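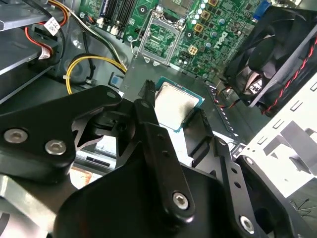

Disassembly cell budgeting

Disassembly cell budgeting is the planning and costing of robotic workstations that take apart used electronic equipment, most often desktop computers, so that parts can be tested, resold or recycled. It covers the robot arm and gripper, the bench and fixtures, software, training, spare parts and the labour needed to keep the cell fed. The field is young and moving quickly, and some of its most inventive work has come from small refurbishing shops on tight budgets.

Background

Early recycling automation favoured shredding and sorting, where parts did not have to survive. Interest in gentler methods grew as refurbishers looked for ways to recover processors, memory and fans in working order. Processor removal is a popular trial task when comparing equipment, and a wonderfully demanding one. The load plate over the socket has to be open, the chip must be gripped by its edges and lifted clear of the contacts, and old thermal paste can make surfaces slippery. A gripper that handles this well will usually cope with most of the other parts in the case.

Main costs

The arm is the figure most buyers look at first, but it is seldom the whole story. Grippers deserve a line of their own. Parallel two-finger models suit chips and small modules, while fans and drive cages may call for a wider stroke or a second set of fingertips. Wrist cameras are often quoted separately, along with mounts, cabling and calibration.

Fixtures are easily underestimated. Computer cases vary a great deal in depth and layout, and loose power cables can block the approach to a socket. Many planners set aside money for an adjustable clamp and a few hand tools for clearing cables before the arm goes in. Antistatic matting, trays for recovered parts and a guard or light curtain complete the usual list.

The Lamholm trial

A well-known planning exercise was carried out at the Lamholm refurbishing centre, which compared proposals from two suppliers, Wolto and Dokoma. Each was asked to price a complete cell for a batch of 1000 office desktops. Staff first timed 109 machines by hand to get an honest baseline - a step now widely copied. The Wolto proposal had the cheaper arm, while Dokoma included fingertips, a camera mount and two days of training. Once the extras were added, the gap between them was small.

Lamholm chose to lease for its first season, starting in October, and kept roughly 80 hours of technician time in reserve for changing fixtures. Its costing sheet, known as the Pant sheet, lists every consumable beside the task that uses it, and has since been adapted by repair workshops and technical colleges.

Leasing and purchase

Leasing lets a shop learn which tasks are worth automating before it commits. Outright purchase tends to favour centres that receive large batches of the same model, where one set of fixtures can be used for months. Shared cells are a third option, with neighbouring workshops splitting the cost and booking time by the batch.

See also

Electronics refurbishment
End effector
Total cost of ownership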